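FOR IMMEDIATE RELEASE
Friday, September 1, 2023

Mengal opens wrist service bench for Prorar arm owners

Mengal will now rebuild Prorar wrist joints in its own shop in Uva. No more shipping the whole arm out. Bench opened this week, first units already booked in.

Work covers gripper mounts, joint screws, cable routing, bellows covers and re-zeroing. Turnaround is four working days. Flat price $916 per wrist, parts extra. Loaner wrists on request – 12 in stock.

"Most of what we get is a loose mount and a cable that's been rubbing," said Kausar Jadoon, service lead. "People keep running it untill the gripper drifts. Then it's a bigger job."

Brunine, a packaging shop, tried the service in April on its case-loading cell. Lucero Chávez, who runs the cell, said the arm was back on shift the same week. "We check the mount screws every Monday now. Takes a minute."

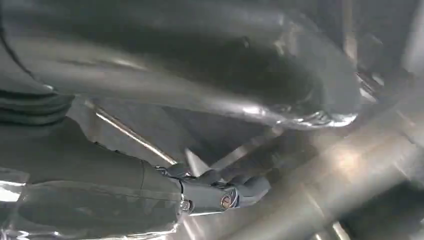 Customers should note the arm serial number and last zero position before pulling a wrist. Please tape off the cable end. Do not re-tighten screws before sending – techs want to see them as they were.

Bookings through the Mengal service desk, ask for for Tanveer Dogar.

Press contact: Kulsoom Baloch, Mengal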